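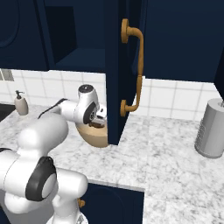

Student Robotics Club, Manipulation Team

Section 6: Running the kitchen scene

Read this section once you have finished the installation in Section 5 and can open the simulator without errors. It covers loading the kitchen, moving the arm by hand and saving an attempt. Planned motion comes later and has its own section.

The kitchen scene is called Lirka. The controller software is Penex, written by last year's team and now looked after by Taha Hajji. You need both, and they must come from the same release folder. The current folder is dated December 2025.

6.1 Before you start

1. Close any other copy of the simulator. Two copies will fight over the same port.
2. Log in with the club account. Settings saved under a personal account are not picked up by Penex.
3. Plug in the game controller before you start Penex. It is only looked for at start-up.
4. Create a folder for your attempts and name it with your surname.

6.2 Loading the scene

1. Start Penex and choose Scenes, then Lirka.
2. Wait for the status line to read Ready. On the older lab machines the marble and tile textures load last and the view may freeze for a while.
3. Enter a seed in the Seed box. For the club task use 315. For practice use 121.
4. Press Load. The arm goes to its home position.
5. Choose a camera from the View menu and check that you can see both the bowl and the gripper.

Note: the seed sets the starting positions of the loose objects. If your bowl is not where your partner's is, compare seeds before you change anything else.

6.3 Moving the arm by hand

1. Set the speed slider to 2. Leave it there until Kelly Bramwell or another team lead has watched you complete a run.
2. Press Enable. The left stick moves the gripper forwards, backwards and sideways. The right stick raises, lowers and turns it.
3. Bring the gripper over the bowl, keeping the wrist well above the rim.
4. Look at the position from a second camera. An open cabinet door can hide part of the bowl, and from one side only it is hard to judge the gap.
5. Lower the gripper in short movements and close it on the rim.
6. Raise the arm straight up before you move sideways.

Caution: watch the elbow as well as the gripper. Penex stops the run if any link touches a cabinet, a door or the worktop, and a stopped run cannot be continued.

Caution: do not switch off contact checking to get past a stop. Runs made without it are not accepted for the club task. 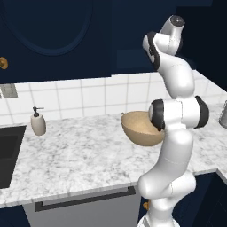
Figure 6.2: Bowl above the worktop, second camera view.

6.4 Saving an attempt

1. Press Disable before you save.
2. Choose File, then Save Attempt, and pick your own folder.
3. Type the seed and your initials in the notes field.
4. Play the file back from the start. If playback does not match what you saw, delete the file and tell Taha which machine you were using.

Failed attempts should be saved as well. Kyriaki Fragkou uses them when she goes through the stop messages with new members in February.

6.5 If something goes wrong

Arm does not move: check that Enable is lit. If it is, restart Penex with the controller plugged in.

Bowl passes through the worktop: the scene and controller are from different releases. Reinstall both.

Camera view is blank: choose View, then Reset.

For anything else, write down the stop message in full and post it on the team board.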